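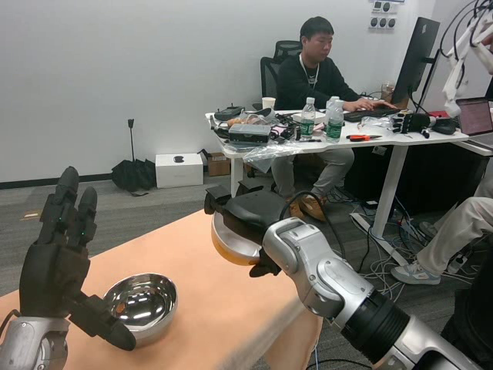
ボウルを重ねるだけの作業を遠隔操作でロボットに教える手順

前回の記事で「次は両手でやります」と書いたら、思ったより反応をもらってしまって、ちょっと焦りながら書いてます。お題はステンレスのボウルです。片手で1個つかんで、もう1個の中に重ねる。人間なら鼻歌まじりで終わるやつですね。これを多指ハンド付きの双腕ロボットでやらせるために、私が手袋をはめて動かし、そのデータを集めるところまでをまとめます。学習のさせ方はまた別の回で!

動かすソフトはNeren、記録はNolowという組み合わせで書いています。どちらもうちのチームで使っている内輪のツールなので、画面の名前は適当に読みかえてください。考え方は同じはずです。

用意するもの

・双腕ロボットと左右の多指ハンド
・指の動きを取れる手袋(左右)
・手首の位置を取るトラッカーかコントローラー
・ステンレスのボウル2個
・色のついたテーブルシート
・記録用のPCと、あいているディスク(これ、ほんとに大事)
・非常停止ボタンを持ってくれる人

ボウルはできれば深めのものを。浅いと縁をつまむとき指先がテーブルに当たりやすくて、操作するほうがビクビクします。ビクビクした操作はそのままデータに残ります。

シートの色は地味に効きました。最初は白い天板の上でやっていたんですが、鏡みたいなボウルに天板が映りこんで、どこまでがボウルなのか画面で見ている私にもよくわからない。オレンジ系のシートに替えたら縁がぐっと見やすくなりました。ただし内側にシートの色が映って金色っぽく見えることがあります。気になる人は照明の向きも一緒にいじってみてください。私は「まあ台所だって色は映るし」と思ってそのままです。

手袋のキャリブレーション

先に手袋です。はめたら、まず手をぱっと開いて5秒、次にぎゅっと握って5秒。Nerenの画面で指ごとのバーが端から端まで動けばOK。ここで親指だけ変な値になることがとても多いです。人間の親指はぐるぐる回るのに、ハンドの親指はそこまで自由に回ってくれないので、自分の感覚と合わないんですね。

私のおすすめは、親指だけもう一回やること。親指の腹と人差し指の腹をくっつけた形で登録しなおすと、ボウルの縁をはさむ動きがすごく楽になります。これを教えてくれたのはDzifa Akolgoさんで、教わるまでの私は、縁をはさんだつもりで空気をはさんでいました……。

あと、手に汗をかくとセンサーがずれます。休憩から戻ったら毎回やりなおしてください。めんどくさいけど、毎回です。

腕の初期姿勢を決める

左手はボウルの手前か横で指を立てて待機、右手はテーブルの上に浮かせて待機。私はこの形に落ち着きました。両手をテーブルの近くに置いておくと、スタートした瞬間に自分の手とロボットの手の位置が合っていなくて、ガツンといくことがあります。

同期ボタンを押すのは、自分の手をロボットの手とだいたい同じ形にしてから。気持ちが先走ると忘れます。私は声に出して「合わせる、押す」と言うことにしました。恥ずかしいのは最初の3回までなので大丈夫です。

それからケーブル。腕の上を通っているケーブルは、肘をいちばん曲げたときといちばん伸ばしたときの両方で余裕を見ておきます。動かしはじめてから「あ、引っぱってる」と気づいても、その回はもう使いたくない動きになっていますから。

実際に動かしてみる

ではいよいよ。1回分の流れはこんな感じです。

1. 記録係が「いきます」と言って録画を開始する
2. 右手をボウルの真上まで持っていき、いったん止める
3. 親指を内側、残りの指を外側にして縁をはさむ
4. まっすぐ上に持ち上げる
5. ボウルを少し傾けて、もう1個のほうへ運ぶ
6. 左手を下のボウルの縁に添える
7. 上から重ねて、指をゆっくり開く
8. 両手を初期姿勢に戻して、記録を止める

2番の「いったん止める」は、ほんの一瞬でいいです。長く止まると、学習したロボットがそこで固まって動かなくなります。うちでは最初に集めた分がこれでした。私が毎回そこで「よし」と気合いを入れていたせいで、ロボットまで気合いを入れるようになってしまって。かわいいんですけど、困ります。

5番で傾けるのは、手首に無理がかからない向きを探した結果です。水平のまま運ぼうとすると肘がぐっと外に張り出して、うちの配置だと隣の机が気になってしまうんです。傾けて横に運び、重ねる直前に戻す。このほうが見ていても自然でした。

6番の左手は、つかまなくていいです。添えるだけ。つかもうとすると左手に意識が行って、右手のボウルがだんだん下がってきます。Rhys Tuhiwaiさんに操作を代わってもらったときも同じところで下がったので、私だけの癖じゃないと思いたい!

力加減の話

ステンレスはすべります。じゃあ強く握ればいいかというと、縁が指先の上でくるっと回ってしまう。指先のやわらかいところで面をつくるように当てて、そこから少しだけ閉じる。手袋には手ごたえが返ってこないので、私はNerenの電流値のグラフを画面の端に出しておいて、ちらちら見ながらやっています。グラフが立ち上がったら、それ以上は閉じない。

慣れてくると音でもわかります。縁に指が当たるとコツンといい音がするので、それが合図になります。イヤホンで音楽を聴きながらやるのはおすすめしません(やりました)。

何回分集めるか

今回は476回分を録って、そのうち203回分は使わないことにしました。もったいない? 私もそう思って、最初はぜんぶ入れて学習させたんです。そうしたら、落としそうになって慌てて持ちなおす動きまできれいに覚えてしまいました。慌てなくていい場面で慌てるロボットのできあがりです。

いまはこんな基準で分けています。

・途中で操作者の手が迷って、同じところを往復している → 使わない
・すべったけれど、落ちついて持ちなおした → 使う(別のタグをつける)
・カメラの前を人が横切った → 手元が見えていれば使う
・重ねたあとにボウルがぐらついた → 手を離してからの揺れなら使う
・記録の開始が遅れて最初の動きがない → 使わない

タグづけは、その日のうちにやるのがいいです。翌週に見返すと、自分が何を考えてその動きをしたのか、まるで思い出せません。Nolowならメモ欄に一言残せるので、私は「右、深くはさみすぎ」みたいな雑なメモを書いています。雑でも未来の自分は喜びます。

ボウルの位置も毎回少しずつ変えてください。同じ場所で上手になっても、数センチずれただけでもうだめ、ということになりがちです。私は左右に動かすことばかり考えていて、手前と奥をほとんど変えていなかったことに後から気づきました。いま録りなおし中です。

よくあるつまずき

指が1本だけついてこない
まず手袋のコネクタを抜き差し。それでもだめなら、ハンド側の指の関節についている小さなランプを見ます。うちのハンドは正常なら緑です。色が違ったり消えていたりしたら、無理に続けないで電源を入れなおしましょう。

動きがワンテンポ遅れる
無線を疑いたくなりますが、うちの原因は記録用PCのディスクがいっぱいだったことでした。カメラの映像、あっという間にたまります。

腕が急に変な向きになる
手首をひねりすぎです。自分の手首は平気でも、ロボットの関節は端まで行っていることがあります。いったん同期を切って、楽な姿勢からつなぎなおしてください。切らずに戻そうとすると、わりと怖い動きをします。

操作していると酔う
あります。私は1時間に一度は手袋を外して、水を飲んで歩きます。上手くいっている日ほど休まなくなるので、タイマーをかけておくといいですよ。

停止ボタンの係の人へ

操作者は画面と自分の手しか見ていません。周りの机や椅子、足元のケーブルまで見ていられるのは、そばにいる人だけです。「危ないかも」の段階で押してもらってかまいません。押されて怒る操作者がいたら、その人はたぶん疲れているので、休憩にしてください。

コメント欄で聞かれそうなので先に書いておくと、ボウルを3個に増やすのはもう試しました。2個重なったものを一緒に持ち上げようとすると、内側のボウルだけがつるんと残ります。指をどう当てればいいか、Tekle Seyoumさんとあれこれやっているところです。うまい持ち方を知っている方がいたら、ぜひ教えてください。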